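November 15, 2020

Budget day, sort of. Celeste wants the equipment list for January by the end of the week and I've been putting it off, so I'm writing it out here first where nobody can send it back with red all over it.

Spoke to the Harasym rep this morning. Gripper fingers are quoted at 51 a pair and they'll only ship in boxes of 7 pairs, which is annoying when we'd be happy with five. Jillix will sell singles but want two months' notice (two months! for fingers!). I'm leaning towards one box from Harasym and letting Tramdale take whatever we don't get through. Need to ask Naledi if their mounts are the same as ours — I think they are, but I thought that about the cables as well.

Second enclosure: Dredatdale have sent three quotes, all for slightly different things, none of them the thing I asked for. The middle one is nearest. It leaves out the fabric, so add that on, and delivery. Celeste's view is that we should hold off on the enclosure and spend on spare wrist parts instead. I see her point but I don't want to be swapping setups in and out all spring.

Not buying: a new bench, a better chair for me (sob), the bigger compressor.

Props and kitchen bits are the line everyone forgets, and last year it all ended up on Naledi's own card, so it's getting a proper heading this time. I want doubles of everything we'd be stuck without. The induction hob goes at the top, plus another black pot to go on it, then a white frying pan, a mug, a bowl and a couple of plates. The toy fruit and veg in the teal basket is cheap enough to buy by the bag, so put down two bags and a second basket. Still to price: the hob. Ask Celeste if it counts as equipment or consumables, she'll have an opinion.

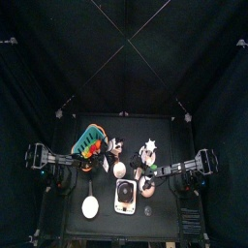
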